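Plalard Wholesale: Kitchen Wrap and Food Storage Supplies
Frequently Asked Questions

Ordering

Do I need an account to order?
No. You can check out as a guest. An account lets you reorder from past invoices and save more than one delivery address.

Is there a minimum order?
There is no minimum for pickup. For delivery, the minimum is $50 before tax. Orders under that amount stay in your cart until you add to them or switch to pickup.

Can I buy a single roll?
Yes, at the Gurkbridge counter. Online, wrap is sold in packs of 2 or by the case. Cases can't be split.

When do you deliver?
Orders placed before 2 p.m. go out the next business day. We deliver in Gurkbridge and Nevorano. Outside those areas we ship by parcel carrier, and you will see the rate at checkout.

Choosing a wrap

What widths do you carry?
Regular household rolls and the wider catering rolls. The width and length are in the product listing. Catering rolls don't fit most home dispensers, so measure yours first.

What does "pre-cut" or "perforated" mean?
The film has a line of tiny holes at set intervals. You pull out a sheet, hold the roll still, and tear along the line. There is no blade. Perforated rolls are a good choice if children help in the kitchen or if you have had trouble with cutter boxes. The sheets come in one size only, so a very large bowl may take two.

Which wrap should I use for meat?
Any wrap in our food section will do for a day or two in the refrigerator. For the freezer, use the heavier Shi freezer film, or wrap twice and put the package in a bag.

Can plastic wrap go in the microwave?
Only if the package says so. Leave one corner open for steam and keep the film from touching the food, especially fatty or sugary food, which gets hot enough to melt it. None of our wraps can be used in a conventional oven, in a toaster oven, or under a broiler.

Why won't my wrap stick?
Usually the rim is damp or greasy. Wipe it and try again. Film clings well to glass and glazed ceramic, less well to metal, and poorly to some plastics and to wood. For those, wrap all the way around so the film sticks to itself.

I've lost the end of the roll. How do I find it?
Press a piece of sticky tape on the roll, sticky side down, and lift. Move along the roll and repeat until an edge comes up. Putting the roll in the freezer for a few minutes also helps.

Labels and storage

The label on my roll is mostly in Chinese. Did I get the right product?
Check the item number on your packing slip against the sticker on the outer case. Several of our rolls are imported and come in their original packaging. Some have a few words of English on them and some have none. English instructions for item 549 are on its product page, and we can print a copy at the counter. 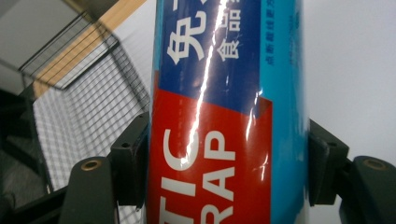
Blue and red package with "食品" (food) on the blue part. The English on the red band is printed sideways.

Can you tell me what the small print says?
Send us a clear photo of the whole label through the contact form, along with your order number. We will reply with a translation of the directions and any warnings.

Should rolls be stored standing up or lying down?
Either is fine. Keep them in a dry cupboard away from the stove and out of direct sun. If you stand them up, leave them in the package so the ends don't get nicked. A nick in the end of the roll will make the film split every time you pull it.

Does plastic wrap expire?
It doesn't spoil, but old film can turn brittle or lose its cling. Use up older rolls first.

Returns

Can I return opened wrap?
We can't take back opened rolls unless they are faulty. Unopened packs can be returned within a month with the receipt.

What counts as faulty?
Film that is fused together, torn through several layers, or perforated so weakly that it comes apart as you unroll it. Keep the roll and the package until you hear from us.

Do you offer case discounts?
Yes, on orders over $375. The discount is applied in the cart and can't be combined with coupon codes.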